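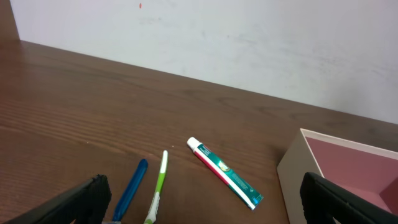 4. Setting up and charging the Bilent travel toothbrush

Charge the handle fully before you use it for the first time. A full charge takes 16 hours. Later charges are shorter.

4.1 First charge

1. Plug the charging base into a wall outlet. The base works on 117 V household current.
2. Stand the handle on the base with the power button facing you.
3. Check that the green light blinks. If it stays off, lift the handle, turn it slightly and set it down again.
4. Leave the handle in place until the light stops blinking and stays on.

Caution: Do not place the base where it could fall into a tub or sink. If it does fall in, unplug it at the outlet before you reach for it.

Note: The handle may feel warm while charging.

4.2 Fitting a brush head

1. Line up the notch on the head with the mark on the handle.
2. Push down until the head clicks. A small gap remains between the two parts.
3. To remove the head, pull it straight up. Do not twist.

Use only Bilent heads. Each head comes with a colored ring so that two people can share one handle.

4.3 Travel lock

The lock keeps the brush from switching on in a bag.

1. With the brush off, hold down the power button until the light turns red.
2. Let go. The brush is now locked.
3. To unlock it, hold the button down again until the light turns green.

Placing the handle on the base also releases the lock.

4.4 Storage

Rinse the head, shake off the water and let it dry before closing the travel case. Store the handle at room temperature. If you will not use it for several months, charge it fully first and unplug the base.

Caution: Never leave the handle in a parked car in hot weather.

For cleaning the base, see section 5.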